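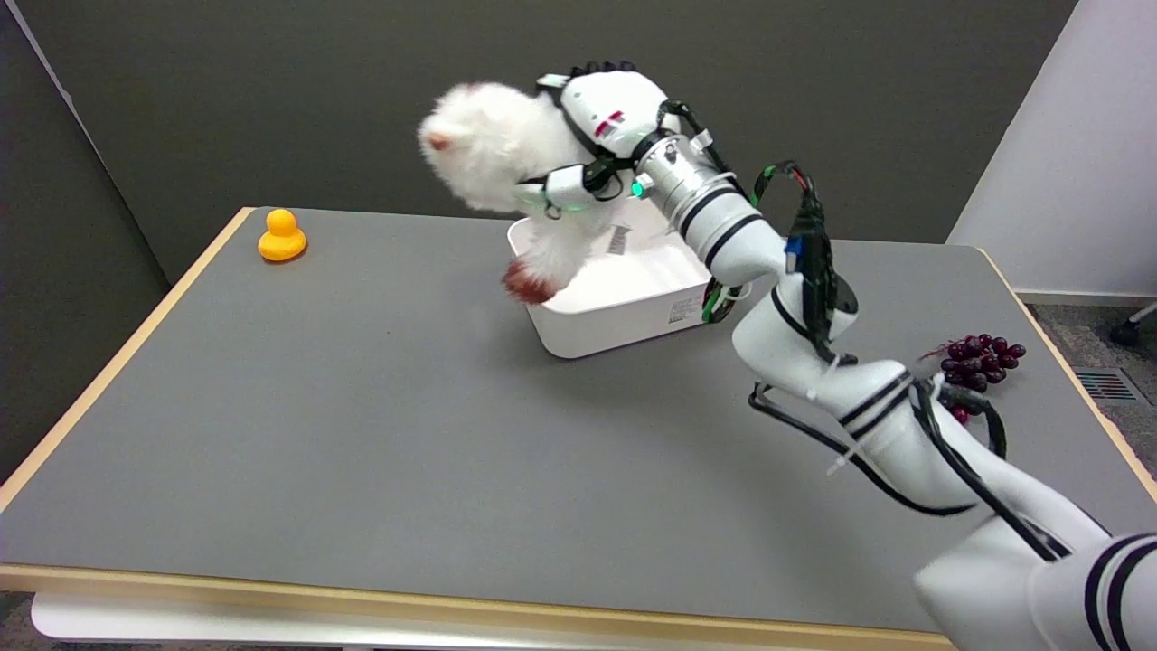
## Toy sorting, 3rd November

**1/** Today I start with the soft toys. White bin for everything with fur, the table for everything else. The white shaggy one with the pink nose goes to the bin.

**2/** My niece Marwa asks if it is a dog or a cat. I looked at this toy for two years and I still can not answer her. It has a reddish-brown patch too, this does not help.

**3/** The rubber duck waits on the table. Rubber goes in the bath box — the bath box is still at Aicha's place.

**4/** Question for parents: do you wash long fur toys in the machine? I am thinking cold water, inside a pillowcase. Last June I used the dryer for one and the fur became like felt.

**5/** Said Ouali answered me: brush it while it is damp, with a soft baby brush, then let it dry flat. Thank you Said, I will try on Sunday.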